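June 6, 2022

The manipulation club met again tonight, which makes it the second week on the short task list. Wen-hsiung Cheung wrote the list back in April and we have been cutting it down ever since. It is now two jobs: rods with connectors, and small foam shapes. Each team has to log 50 tries at each before we are allowed to touch anything harder.

My team is Hudik. The other one is Kong, and they are ahead of us by 13 tries, mostly on the rods. I spent the first half hour on our log script, which was saving every run under the same name. Fixed now – it was one line.
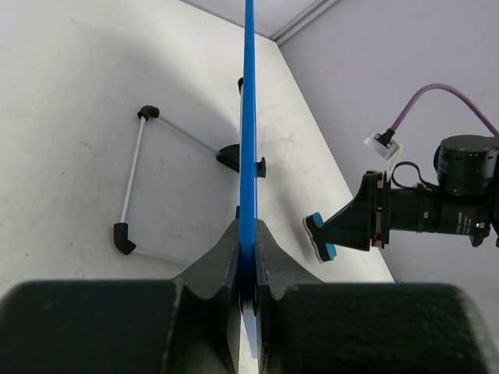
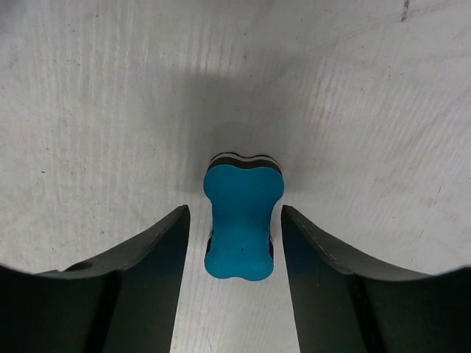

We agreed on a few rules before going home. A try counts from the moment the operator says "go," and a dropped part is a fail even if you pick it up again. Kong wanted a second chance on drops. Wen-hsiung said no, and I think he's right, though it hurts our numbers as much as theirs.

The other news is that the club's Prestesix account is nearly full. We have more than 170 runs on it and most are from the first two meetings, when we didn't have any rules at all. I'm going to move those to my own drive and delete the copies by the end of the week. If you want yours, tell me before then.

Still to do for me: write up the grip settings we used tonight, and read the Fotel notes on closing speed. I've only gotten through the first part.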